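A Small Pipeline With a Long Argument Behind It

January 3, 2021

The dispute over the Prercombe gas link has outlasted two governments and most of the contracts signed to build it. The line is 70 miles long. It would carry gas from the storage field at Wysocka to the coast, where a terminal has been waiting for a second source of supply.

Homometti, the company that owns the existing line, says a new one isn't needed. Its own pipe runs at a little over half of its capacity in most months, and it has offered a 16-year transit contract at a fixed rate. Stosteo, which wants to build the new link, says the offer came only after its permits were filed.

Both companies are partly right. The old line has room in summer. In January, when households turn up the heat, it fills, and factories at the far end are asked to cut back. Last winter almost 100 of them did so, some for a single shift and some for most of a week.

The price of transit is the harder question. Homometti's contract requires customers to pay for the space they book, used or not. Smaller buyers say they can't plan that far ahead. Stosteo promises shorter terms but hasn't published a rate, and its lenders want long bookings too.

Work on the route would employ 3000 people for two seasons. After that, the line would need only a small crew. The regulator has asked both sides for new demand figures before it sets a hearing.
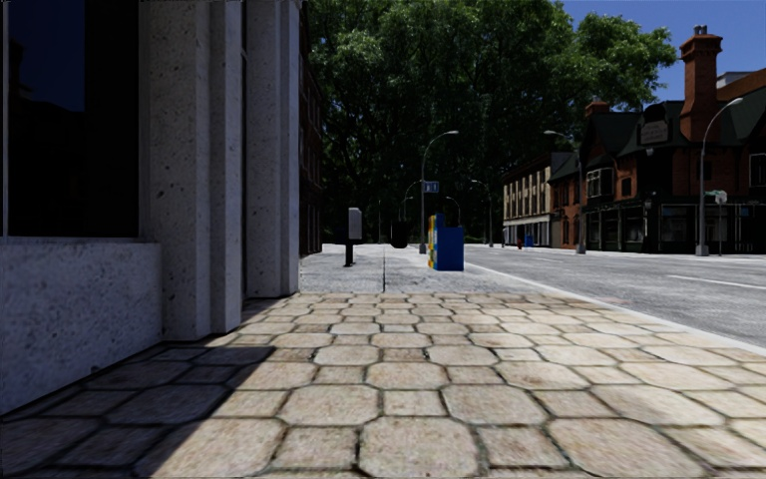
Until the hearing is held, the old contract stays in force on a month-to-month basis, and the terminal will go on buying its gas from one seller.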